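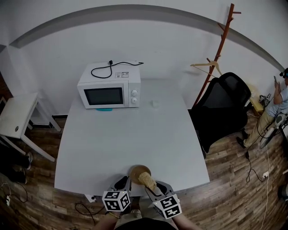 Fakov is opening a second repair and lending room this June, and I get to be the one who writes the announcement, so please forgive me if it reads more like a letter than a press release. I've been with Fakov since we were a single shelf of toasters, and I'm thrilled about this one! The new room is on Lewis Street, up one flight, and it's all about small kitchen things: microwaves, kettles, rice cookers, bowls, the stuff that gets put out on the curb the minute a new one comes home. If you stop by you'll find a big light gray table in the middle with a white microwave on it, the old-fashioned sort with two round knobs, its cord looped over the top, and there's a good chance a brown bowl and something like a sponge will be out too. Washing up is a bigger part of what we do than people expect. There's a coat rack with plenty of hooks, so you can hang up your jacket and get your sleeves out of the way.

We're calling the program Tundumari. It started as a nickname for our storage closet and then it stuck, and now it's on the door, so that's settled. Tundumari does two things. First, you can bring us a small kitchen appliance or a box of dishes you don't want anymore, and we'll clean it, check it over, and find it another kitchen. Second, if you're short on kitchen things (new apartment, new baby, roommate moved out and took the good pan), you can come up and borrow or keep what you need. Borrowing is free. Keeping is free too, though we do pass around a jar for dish soap and replacement fuses.

Last year our first room, over on Fosivton Road, took in 2563 items. Of those, 1188 went home with somebody new, and another 700 were good enough to join the lending shelf, where they go out and come back and go out again. The rest were taken apart for pieces or sent to the recycling center. I'd love for that last pile to be smaller, and a lot of it comes down to space. On Fosivton Road we have one narrow counter, and if a bread machine is on it, nothing else is happening that afternoon. Having a table you can walk around feels like such a luxury!

I should say something about microwaves, because they're what I get asked about most. Yes, we take them. We like the ones with knobs best. You turn one for the power and one for the time, and most people have it figured out before we've finished explaining. Please bring the glass plate from inside if you still have it, wrapped in a towel or some newspaper. We are forever hunting for plates that fit, and a microwave without one can sit with us for months. Also, give the inside a wipe before you come. A bowl of water with a slice of lemon, heated for a few minutes, loosens up nearly everything, and then a soft sponge does the rest. Take the bowl out carefully, it'll be hot.

We don't open up the sealed part of a microwave. That's a job for a licensed shop and we have a list of them by the door. What we do is clean, check the cord and the door, see that it heats a cup of water the way it should, and write up a card to go with it. If it doesn't pass, it doesn't go out, even if it's a really nice one. I've had to say goodbye to a few I had my eye on.

Bowls and plates are easier. We wash everything by hand when it comes in and again before it goes out. Chips on the rim mean it gets retired to plant duty, and we have a windowsill at Fosivton Road that proves it. Sets don't need to be complete. Four bowls that sort of go together will make somebody perfectly happy, and so will one, if it's the right one for their soup.

What we can't take at either room: refrigerators, anything with a gas connection, glass that's already cracked, and nonstick pans where the coating is flaking. We also can't take knives in the drop-off box, so please carry those up and hand them over wrapped.

Tundumari on Lewis Street will be open afternoons from 2 o'clock until 6. There's no appointment for drop-offs, just come up the stairs, and if you've got something heavy, ring the lower bell and one of us will come down and get the other end. If you're coming to pick things out, plan on half an hour or so. People always think they want one kettle and then they get looking.

We could use some more hands as well. You don't need to know anything about wiring. If you can wash a bowl, wind a cord neatly and write a label someone else can read, we'd be glad to have you for an afternoon. We'll show you the rest, and there's usually coffee, made in whichever coffee maker we happen to be checking that day.

Reporters and neighborhood newsletters are welcome to visit during open hours or ask us to set up another time. Questions can go to the desk at Fakov on Fosivton Road, in person or by phone. Mornings are quieter there, and the kettle donations are stacked right behind the chair, so speak up a little when you come in.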